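4. The open day demonstration

Last updated: September 9, 2021
Shares 36 | Comments 5

4.1 Setting and procedure

The second part of the study took place at the Drikau open day, held in the ground-floor hall of the engineering building. We were given a corner by the main doors, so most people walked past us on the way in and again on the way out. The organisers put attendance for the whole day at some 800, but we did not record how many of these stopped at our stand.

The task was brick sorting by colour, carried out by two arms working over the same surface. We chose large plastic building bricks for the demonstration. Children know them already, and parents did not need to be told what the arms were handling. The bricks were tipped out before each run and left as they fell. Visitors were invited to move them before the run started, and many did so with some energy.

Each run was led by one of two presenters, Randi Blomqvist or Donal Mac Suibhne. The presenter gave a short introduction, started the run and then stood to one side. Presenters were asked not to talk while the arms were moving unless a visitor spoke to them first. Kristof Declercq sat behind the stand with the stop button and took no part in the conversation. Figure 4 was taken from the wrist of one arm, with the gripper of the other reaching in over the red bricks.
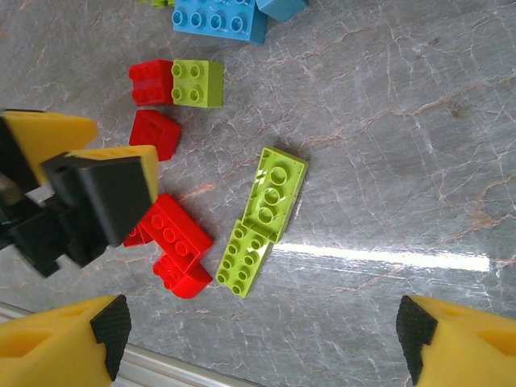
Figure 4. Wrist view during the sorting task, with red, lime green and blue bricks on the marble tabletop.

Visitors who stayed to the end of a run were asked whether they would answer a few questions. Aisling Carroll and Drahomíra Štefanec carried out these interviews at a standing table a few steps away. The questions were the same as those used in the earlier visit to the Mac Carthaigh site, with one added at the end about whether the person had seen a robot arm at work before. Children were interviewed only with a parent present, and their answers are reported separately in Section 6.

4.2 What visitors asked

The most common question was how the arms knew which brick to go for. The next was whether the two arms could hit each other. People tended to ask this second question when both grippers were close together, and they often put it to one another before putting it to the presenter. Questions about jobs and cost came up less than we had expected from the Mac Carthaigh visit, where the audience was made up of people already working in the trade.

Several adults asked why the arms were so slow. We had set a low speed for the day, as required by the hall's safety rules, and the presenters said so when asked. In the interviews, though, some of the same people still described the robots as slow by nature. We return to this in Section 5.

The stand closed half an hour early so that the hall could be cleared. A second session, using the Gondus software in place of our own, is planned for December.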